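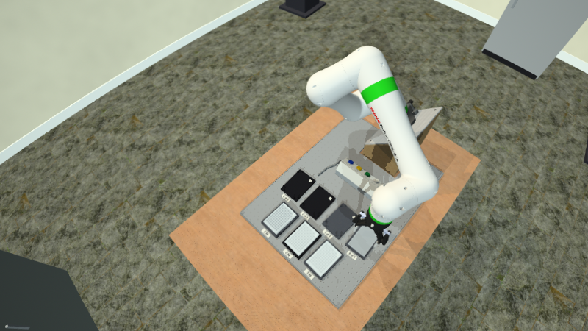 To: Lena Jakubowski, Tamonden Fund
From: Florencio Olmedo
2023-04-08

**Reduced bus fare pilot, second report**

You asked for a plain account of whether the fare cards are helping people get to work. My answer is that I don't know yet, and I doubt the numbers we have will settle it.

## Cards handed out

We have given out 127 cards. The Levchenko office likes to quote that figure, and I wish they wouldn't. It tells you how many people stood in line and filled out a form. Miroslava Pylypenko is matching card numbers against ride records from the bus company, but the file came in with two months of weekend rides missing. We have asked for a new one twice.

## What riders say

Esperanza Paredes held phone interviews with 30 cardholders. Most said they were glad to have the card. I would be glad of a cheap bus ride too. When she asked if they had taken a job, or kept one, that they would otherwise have passed up, four said yes. Several of the others already had a ride with a relative and now take the bus when that falls through. It may be worth paying for – it just isn't what we said in the grant proposal.

The complaint that came up over and over was the last bus out of Rumenitz. It leaves before the late shift ends at the packing plant, and a discount on a bus that has gone is no use to anyone. 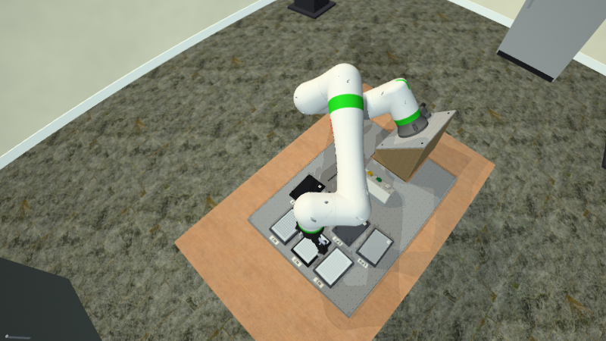 *White arm with green bands above the perforated metal plate.*

## Money

Spending is under budget. Please don't read that as thrift. Fewer rides were taken than we planned for, and the outreach job stood empty until Iker Llorente started. Printing ran over because the first batch of cards had the wrong help line on the back.

## Next steps

- Get the full ride file and redo the tables.
- Call the same cardholders again in July.
- Ask the bus company for a trial of one later run from Rumenitz, even if it's only on weeknights.

The Flilico extension is on hold as far as I'm concerned. I know the board is keen – I would still want a full set of ride records first. If the July calls look like these, I'll be asking to move part of the card money toward the later bus.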